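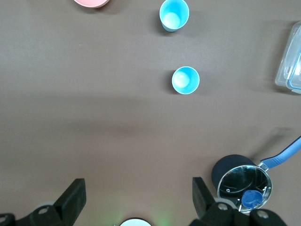
Home | Syllabus | Handouts | Labs | Contact

Handout 4: Table manners for the Skanach arm

Okay, house rules before you run anything! Keep the speed at 300 or lower (800 is for the demo people, and we aren't them). I like to start with the fingers open wide and go for the paper cups first, then the saucepan. Glass lids get a slow approach, always. Hands stay off the table until the arm is parked. Log every stop, even the silly ones.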